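Equipment diary, Automation Planning Office
July, entry for the afternoon

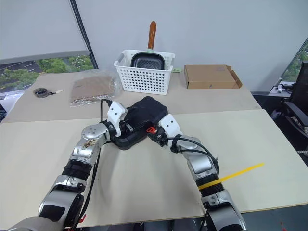

The purchase of a second two-arm station remains the principal item before this office, and I spent most of today on the figures. Plila has quoted for the complete station, with delivery and two days of training included. Idine has quoted for the arms alone and leaves the tables, mounts and wiring to us. The Idine price is lower by a fair margin, but it does not cover grippers, and grippers are where our last budget went wrong. Work of the kind now on the bench, with a dark plastic housing held between two white grippers and a thin cord running off toward the back of the table, asks a good deal of the fingers. I have therefore entered grippers as a separate line, with one spare pair for each station. The cables along the arms are also to have their own line, as they were charged to general supplies last year and could not be traced afterward.

Yiran Cheng came by at 2 to review the draft. She accepted the gripper line without change and questioned the service contract. Rajput offers 28 months of cover and Halel offers 40, though the Halel terms exclude joints and joint seals. We agreed to request a revised offer from Halel before comparing the two. She also asked that the table surfaces be priced. The flat beige board at the front has served well enough, and I would prefer to order the same again.

Floor space was discussed briefly. A second station would need its own table to the rear for baskets, cartons and other items waiting to be handled. I have asked for the room plan – the current one predates the move of the office chairs.

The draft now stands at 47 lines, more than the form allows, and I will combine the small fittings tomorrow morning. Still outstanding: the freight charge from Plila, the warranty wording from Idine, and a decision on whether training is paid from this budget or from staff development.

Automation Planning Office | Contact the office | All rights reserved | Back to top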